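The spice cupboard, finally

Jun 20, 2023
By Amber Timmermans
14 comments | 126 shares

I have been putting this off since December. I know that because December was when I bought a tub of mixed spice for the Christmas cake, came home, and found I already owned two. One of them had been opened by somebody who didn't believe in closing lids (me). I said then that I'd sort the spices out in the new year, and I suppose June still counts as the new year if you squint.

A bit of background for anyone new. We have one of those white wall cabinets with two shelves, hung quite a lot higher than I would have hung it. Whoever fitted this kitchen was tall. The brown edging on the shelves is original and I've gone off it and back on it several times, and at the moment I like it. Everything to do with flavour lives in there: spices, stock cubes, the vanilla, the food colouring from a birthday that must have been four birthdays ago. You open the door and hope.

So on the afternoon in question I made a big mug of tea, put the radio on, and took the lot down. I'm not going to pretend it was quick! I had to keep stopping to smell things. I found a packet of saffron I'd been saving for something special, and I'd saved it so well that it had gone the colour of old string. I found cloves, then more cloves, then a bag of cloves inside another bag. There was a whole carton of Gosix gravy granules that had turned into one single gravy granule.

The worst was the turmeric. It had leaked at some point and gone down the back of everything, so the first proper job was washing the shelves. Hot water, washing-up liquid, a splash of white vinegar and an old toothbrush for the corners. It took three goes and a lot of muttering, and my cloth is now a cheerful yellow and will be forever. I let the shelves dry with the doors open while I did the next bit.

The jars

I'd been looking at matching jars online for ages and they are so expensive for what they are. In the end I got plain clear plastic ones with screw tops from Feramport, the big homeware place out by the ring road. I know glass is nicer. But I drop things, the cabinet is above a tiled floor, and I've swept up enough glass in my life.

They don't all match, because a few I already had, and I wasn't going to throw perfectly good jars away to please myself. My sister thinks this would drive her up the wall. It doesn't bother me at all, and a different lid is quite useful for finding things when you're in a hurry.

For labels I used plain white stickers and a pen. I did think about one of those little label printers. Then I looked at the price and remembered that I've got handwriting. The trick is to write on the label before you stick it on, which I learned by doing the first few the other way round and getting a wobbly letter every time I went round the curve.

Putting it all back

I did the lower shelf first, with the ones I reach for nearly every day. Garam masala and black pepper at the left, fennel over towards the right. I get through a silly amount of fennel seed. It goes in the sausage pasta, it goes on roast carrots, and I have a pinch of it in hot water after a big dinner, which my gran would have called faddy.

I moved things about far more than was needed. The fennel went back up, came down again, went up again. There's a real pleasure in an almost bare shelf, and I kept wanting to stand there and enjoy it before I filled it up with lentils.
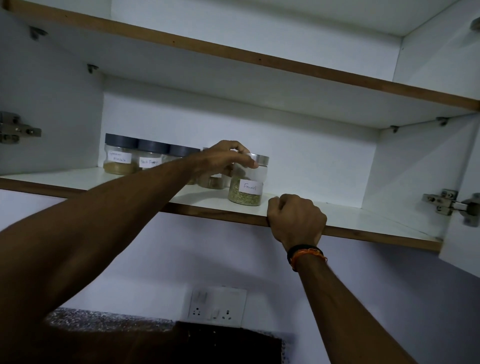

What went where in the end

Once I'd stopped faffing, it settled down like this. Everyday spices on the lower shelf in a single row, so nothing can hide behind anything else. Baking bits on the top shelf, because I only bake at weekends and don't mind fetching the step stool. That means the vanilla, the baking powder, the cinnamon sticks and the one surviving tub of mixed spice. Stock cubes have been moved out altogether and now live in a drawer by the hob in an old Gentile biscuit tin.

The big bags are the bit I'm still not sure about. I buy cumin seed in 400 g bags from Ernumell, the grocer's on the corner, because it works out so much cheaper, and obviously that doesn't all go in one small jar. For now the spare is clipped shut and sitting in the bottom cupboard with the rice. I've written the date I opened it on the front in marker pen. If that cupboard starts looking like the old one, I shall have to think again.

A few people asked last time what I do about old spices. I go by smell. If I rub a bit between my fingers and get nothing, it goes in the compost caddy. Whole seeds seem to last much longer than ground, and a couple of minutes in a dry pan will perk up cumin or coriander that's getting a bit sleepy. The paprika was beyond help, I'm afraid. It smelled of cupboard.

We had dal that evening, with rice and the end of a jar of lime pickle, and I put the spices away as I went along instead of leaving them lined up by the kettle. Let's see how long I manage that.

Next on the list is the drawer with the cling film in it. It hasn't opened all the way since we moved the cheese grater in there, and you have to get a wooden spoon in through the gap and push something down before it'll budge. If anyone has a good way of storing a grater, please leave me a comment!

14 comments | Share this post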